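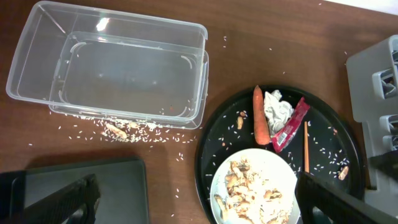 Clearing the Table: Gallery

Page one of the table set. Quick intro then the picture notes, sorry for the shorthand, typing this up between two other things.

This is the tidying gallery for the Trunham kitchen, the long room at the back of the Privach building. Seon-mi Hyun runs the kitchen side, Thulani Botha does the shelves and keeps the lists. I just write the captions. We do one table per page now. The old page had everything on one scroll and people gave up before they got to the sinks.

What we mean by table: whatever's left after people have sat, snacked, and walked off. Nuts, rice, wrappers, the lot. Nothing staged to look pretty. If you want pretty go to the Fistetti pages, they did the July lunch and there's flowers in every one.

Posted January 16, 2022. Captions may get fixed later, may not.

NOTES ON THE TABLE

Rice on the wood
Worst of it is along the front of the clear containers, a proper drift of white grains with pale peanut skins mixed in. Then strays all the way across the table. Don't use a wet cloth first!! Wet rice sticks and you end up chasing it. Dry brush, or the edge of a stiff card, pull toward you, pan under the lip of the table.

The two clear containers
Plastic, see-through, one stacked on the other and sitting a bit crooked. Nothing in them but a few grains down near the bottom. Tip those out, wash both, dry both before they get nested again. Seon-mi is firm on the drying. Lids are on the Visser shelf, second one down, and please match them up while you're standing there instead of leaving it to the next person.

Black tray
The round one with the raised rim. Everything lands on it sooner or later. Rice shows up like stars on the dark surface so at least you know when your done. Lift the big stuff off, then carry the whole tray to the bin and tap it. A sideways tap, not a bang, the rims chip.

Carrot
Whole, orange, no idea what the plan was. Rinse and back in the vegetable drawer. Thulani says soup. Thulani says soup about everything.

Napkin and wrapper
White paper napkin, crumpled. Red snack wrapper with white printing next to it. Both are bin. Wrappers do not go in with paper, we've had that talk.

Thin wooden stick
Looks like a chopstick, and only the one. If you find a partner for it, put the pair in the tall jar by the kettle. If not, the jar takes singles too, they get used for unclogging the salt shaker and for marking seed pots.

The white plate
My favorite bit of the table. Peanut shells and skins heaped up over rice, a real mound. Somebody at least tried to keep it all in one place and I respect that. Goes straight in the compost pail, plate and pail both over the sink so the skins don't float off. They weigh nothing, those skins. Open a window and they're in the next room.

Flat gray tray
Dark gray, rectangular, down in the near corner. It goes back flat on the rack with the baking things. Wipe first.

ORDER WE DO IT IN

Big things off the tray. Plate to compost. Bin run. Then brush the table, and only then the damp cloth, along the grain. Floor last, always, there's going to be rice down there whatever you did up top. Check under the chair cushions too.

The wood is that warm reddish brown that hides peanut skin very well. Run your hand over it before you call it finished. You'll feel what you can't see.

BITS AND PIECES

New brushes are in, the short ones with the flat back. 3 of them, hanging by the door. Please hang them back up, bristles down.

Compost pail goes out when it's two thirds full, not when it's brimming. The walk to the heap is longer than you think with a full pail and a bad handle.

Peanuts come in 350 gram bags now, smaller than the old ones. We asked for shelled. We did not get shelled. So expect more mounds like the one on that plate untill the box runs out.

Print requests: gallery pictures can be had as small prints for the kitchen board, ask Thulani and give him the page name, he won't know it from "the one with the carrot". Well, he might know this one.

Old page numbers still work if you bookmarked them, 705 is the sinks and 1210 is the pantry before the new shelves. The pantry one loads slow.

Next page: the drawers. Spoons mostly, and a lot of string.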